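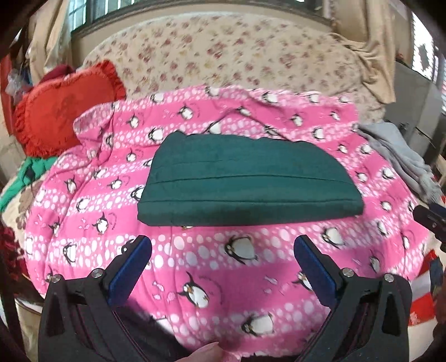 Brendov – The winter bedding exchange at the Abernathy Street hall will open again on Wednesday, with revised rules on how donated items are folded and stacked. The exchange took in 2,507 pieces last season, and sorting at the counter was slow when bundles came in at different sizes. Under the new rules, towels and small cloths are to be folded to a flat, compact bundle, like the dark teal one lying on the pink penguin blanket, with one straight edge facing out. Blankets are to be checked spread out on a flat surface before folding.

Items will be weighed in lots of 50 and stored by type. Comforters go on the lower shelves. Towels go on the upper ones, with no more than four bundles to a stack.

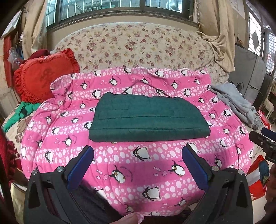 A folded green towel on a comforter printed with penguins, polka dots and small fish.

The exchange is run by Emivdale, a household goods reuse service that also operates a drop-off point in Botden. Emivdale said nearly 200 households used the two sites last winter. Bedding must be clean and fully dry on arrival. Pillows and electric blankets are not accepted. 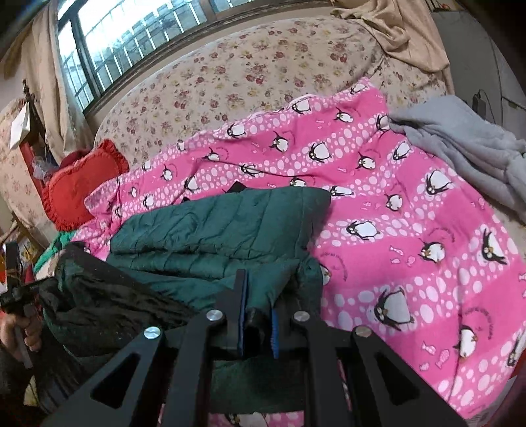
Coats and padded jackets may be brought on the same day but must be kept apart from bedding and handed in at the side door. Zippers should be closed and pockets emptied. The hall opens at 9 a.m. and takes the last items at 4 p.m. – the Botden site keeps its usual hours and will adopt the folding rules in December.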